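Skostent Reunion Couch Cam Kit - for reality TV watch parties and recap channels

In stock, ships from Kornedport. Back orders from the holiday rush cleared 2nd January, so if you got the "delayed" email you should have tracking by now.

What it is: a clip-on mic pair, a small tabletop light and the Ernilex recap app, all in one zip case. Made for people who film themselves watching. Finale night, reunion part one, the cast trip where everybody screams on a boat. You sit on the couch, you hit record, the app lines your reactions up with the episode clock so you're not hunting for the spot later.

Who buys it: recap podcasters mostly. Also fan club hosts, a few moms who run group chats that got out of hand.

What's in the case
2 clip-on mics with foam covers
1 receiver, USB-C
1 tabletop light, warm and cool
1 charging cable
Ernilex recap app, full version, one year
Quick start card

Battery is 3 hours on the mics with noise reduction on, longer with it off. Enough for a two-part reunion if you charge at the break. Light runs off the wall or a power bank, power bank not included.

Range is 87 feet with nothing in the way. Walls cut that down a lot. If your snack table is in the kitchen and you keep talking on the way there, expect drop outs.

Sound notes. The mics are tuned for talking over a TV. Keep the TV at normal volume and sit at least an arm's length from the speaker. Clip to a collar or the edge of a jacket, not under a blanket, not under hair. Dangly earrings will ruin a take. So will chips.
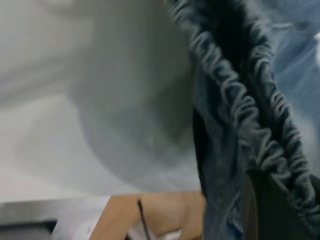

Noémie Hamel

Updated the app section below, the old one still talked about the beta.

The recap app. Pick your show, pick the episode, tap when the cold open starts. Every time you get loud it drops a marker. After the credits you get a list of markers with time stamps and you can trim from there. Holds up to 200 markers per episode. We had a tester go over on the Malabanan Sisters wedding special and the app just stopped adding, it didn't crash, but be aware.

The app does not record the show. It only keeps your voice and your time stamps. Please don't email asking how to get the episode audio in there, we can't help with that and networks do file claims.

New this version - shared sessions. Up to four people in different houses, one episode clock. Somebody's stream is always ahead, so there's a delay slider now. Set it before the cold open or you will get spoiled on who went home.

Works with most phones from the last few years. Tablets ok. Laptops ok for the receiver but the app is phone and tablet only for now, laptop version planned for June.

Price: $100 for the kit. App renewal is seperate and optional, mics work fine without it in any recording app.

Extra foam covers, pack of six, sold on the accesories page. Get them if you share mics.

Returns: 30 days, opened is fine, mics have to come back with the clips. Missing clips we charge for. Warranty is one year on the receiver and light. Does not cover wine.

Shipping: US and Canada. Orders in before noon go out same day - except during our own finale party, warehouse closes early.

Questions go through the form at the bottom. Put your order number in the first line, it gets you answered faster. Group orders for fan conventions, use the same form and pick "bulk".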